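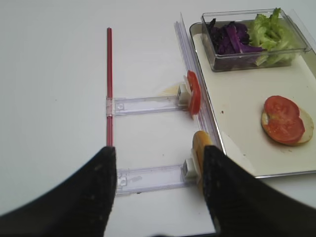 When does the Plostura Pindex go on sale? The compact SUV reaches dealers in October, with order books opening 27 January 2022.

Small SUV fans have been waiting a while for this one, and it looks great on paper! Plostura is offering the Pindex in four trim levels with two engines, both turbocharged and both paired with an automatic gearbox. The top version, called Starlow, adds all-wheel drive, heated rear seats and a panoramic roof – a lot of car for this end of the market.

Trunk space is 375 liters with the rear seats up, and the bench slides forward if you need to squeeze in a stroller or a big grocery run. Even the base car gets a proper volume knob (hooray!) and physical buttons for the heater.

Hellström, the dealer group handling sales, will have test cars at three showrooms before deliveries begin. Prices haven't been announced yet, but the full list is due before summer, along with the paint colors. We've already asked for a drive in the Starlow and can't wait to get it on a twisty road.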